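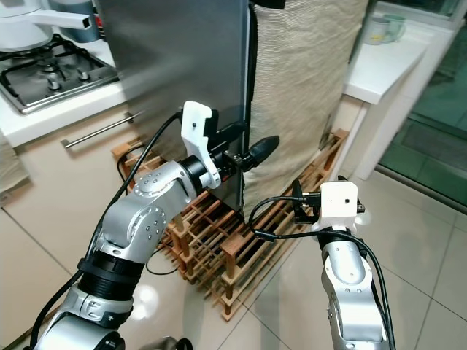
May 27, 2022

Sourdough notebook, batch 40. Second week on the Campos flour and I'm so pleased with how this one behaved!

Starter: fed at 7 in the morning, one part old to two parts flour and two parts water. It doubled in a little under five hours, which beats anything I got out of the Endska bag (that one never went past one and a half, and it smelled like nail polish by lunchtime). Float test fine. Smell: yogurt, a bit of green apple.

Dough: 1 kg flour, 700 g water, 200 g starter, 20 g salt. I held back a splash of the water as Mhairi suggested and worked it in with the salt. Much easier on the hands. She had told me this three times and I finally listened, so Mhairi Paterson, if you are reading over my shoulder, you were right.

Folds every half hour, four sets. By the third the dough was holding a dome and coming off the sides of the tub clean. I skipped the fifth set I'd planned – it didn't want it.

Bulk ended at 3:15 p.m. Dough temp 77 F. Last week I let it run another hour and got soup, so I went by the mark on the tub this time and stopped at three quarters up. Shaped two rounds, ten minutes' rest, shaped again, then into the cold overnight.

Bake: 475 F lid on for 25 minutes, then 450 F lid off for nearly 40. Too long for loaf one, the bottom is darker than I like. Loaf two came out five minutes sooner and is the best color so far. Ears on both. Crumb open near the top and tighter along the base, so the shaping still needs work, or maybe the final proof was short. I can't tell which from one bake.

Taste: much more sour than batch 39. The crust is the star, though, loud and a bit sweet. Ate three slices with butter before it was properly cool and regret nothing.

For anyone copying this:
Flour is the Campos strong white, lot 2677. The Prirkska rye is down to half a jar, please don't use it for dusting!
The scale drifts by a couple of grams if it sits near the window.
Rice flour for the baskets works better than wheat, no sticking at all.

Next: same dough, one loaf with 10 percent rye and one plain, both proofed two hours longer in the cold. Also want to try the Trovadgate method of adding the salt at the second fold – Mhairi swears it makes a softer dough. Starter goes back to one feed a day until then.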